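Drollent Computer Refurbishment Program: progress report to the Chu Fund
Prepared by Leilani Pettigrew for Leopoldo Hinojosa, grants manager
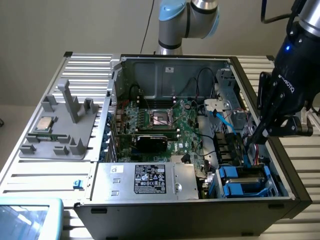
1. Where the program stands

The workshop is running and desktop towers are going across the bench. The May report called this "on track", a phrase I'd ask the Fund to treat with some caution. We are on track to refurbish a fair number of machines. I am less sure we are on track to refurbish the number in the agreement, and I would sooner say so now than in the final report.

The target is 1,000 working desktops over 12 months. It was set before anyone had opened a case from the Skellunano donation. Those towers vary a good deal in age and condition, and the time allowed per unit assumed they wouldn't.

2. Processor work

Most of the hours go here. The tower at the top of this report is at the usual stage: side panel off, retention frame open with the lever up, socket empty, and the processor sitting in a pocket of the grey fixture tray. The graphics card is still plugged into its slot and the blue SATA cable is still in place. We leave both alone unless a fault points to them.

The trays were worth the money. Before we had them, loose chips ended up on whatever surface was closest, and we paid for that in bent socket pins and mixed-up parts. I can't give the Fund a before-and-after figure, as the old breakages were never properly recorded. Anyone quoting a percentage saving is guessing.

3. Drives

The original plan had drives wiped in place. I was doubtful of this at the time and remain so. Where a case has slide-out carriers, pulling the drive is quick and the paperwork can travel with it. Where the drive is screwed into a cage behind a nest of cables, it is slow, and wiping in place starts to look attractive for the wrong reasons. We have asked Rivow to quote for certified wiping off site. The first quote was too high and left out transport.

4. What hasn't worked

The labelling scheme needs to be redone. Stickers on the side panel are no use once the side panel is off and leaning against a wall with others the same colour. We are moving the label to the chassis.

The parts inventory is kept in 3 separate spreadsheets which do not agree with each other. A new system has been proposed. I'd like to see one of the existing ones filled in correctly first.

Testing is also thinner than I would like. A machine that starts up and reaches the setup screen is currently counted as complete. In my view it should run under load for three hours before it goes to a school, and the completed total should be restated on that basis, even though it will drop.

5. Requests to the Fund

Approval to move the unspent training money to thermal paste, replacement drives and cabling.

A revised target, to be agreed once the load testing results are in.

A decision on off-site wiping before the next donation is accepted. Storage is already tight and I don't want more towers arriving until we know who is handling the drives.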